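Workshop Tips: Trying Out Hand-Held Grippers Before You Buy

A hand-held gripper with a camera on it is a simple tool, but two of them that look the same on paper can behave very differently around furniture.
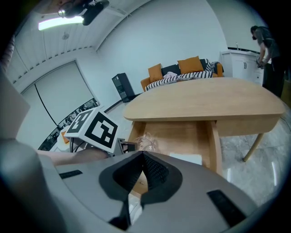
Drawers are the best first test. They need a pull in a straight line, and they show up loose fingers and bad camera angles in the first few minutes. We compared the Pevdale and the Britel in September 2021, using the same drawer and the same jobs for both.

Check the padding first. Mesh padding holds cloth and card well but collects lint. Brush it out with a dry toothbrush. Do not use oil or furniture polish anywhere near it.

Pull the drawer with the fingers square to the front. If you come in at an angle, the drawer racks in its runners and you end up blaming the gripper. Rub a little candle wax on the runners if they drag.

Put awkward things in the drawer. A flat card is harder than a box. The Pevdale could slide a card to the front edge and lift it there. The Britel needed the card propped on something first. Cord and yarn are harder again. Take hold near the middle of the bundle and lift slowly.

Keep printed markers flat and clean. A bubble under the paper is enough to throw off tracking. Use a glue stick, press from the center out, and wipe with a dry cloth only. Matte paper is better than glossy under ceiling lights.

Pull the blinds down. Sun moving across a room changes the picture during the day, and you will not be comparing like with like.

Run enough trials. We did 100 openings with each tool before writing anything down as a fault. The Britel's finger screws had worked loose by then. A drop of removable thread locker fixed it.

Rest your arm. Over 2 hours of holding either tool makes for sloppy pulls.

The Hegyi controller worked with both grippers. The Povix dropped its connection when the cable was bent sharply at the plug, so tape the cable to the handle and leave some slack.

Store grippers with the fingers open. Padding left squeezed shut takes a set.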